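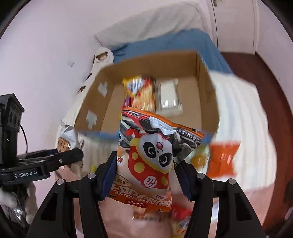 Orange bag in one gripper, silver foil bag in the other, box behind.

**Ticket 368: jaw width value freezes while gripper is closed**
Project: Kometley
Site: Drusasau
Priority: high
Status: open, waiting on Bidow

**Problem**
The jaw width value on the right hand-held gripper stops updating after the fingers close on a soft bag. Video keeps recording. The value stays frozen for up to 15 seconds, then jumps to the correct number. The left gripper is fine.

**Checked so far**
- Restarted the Nair logger. Fault came back on the second run.
- Swapped the data cables between grippers. Fault stayed with the right one.
- Recalibrated open and closed positions. No change.
- Closed the jaws on a hard 80 mm block. No freeze.

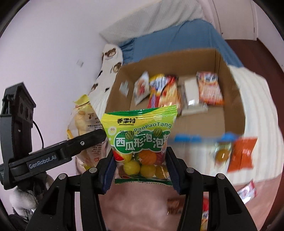
The freeze needs a load that gives a little, so a block won't reproduce it. It also depends on where the load sits. Use something like the watermelon bubble gum bag, held upright with the ridged pads against its sides and the gum balls hanging down in the window end. Hold the grip and watch the width value in the log.

**Request**
Send a replacement width sensor for the right gripper. We have 2 affected runs set aside and can upload the raw logs. Right gripper is out of use until this is fixed.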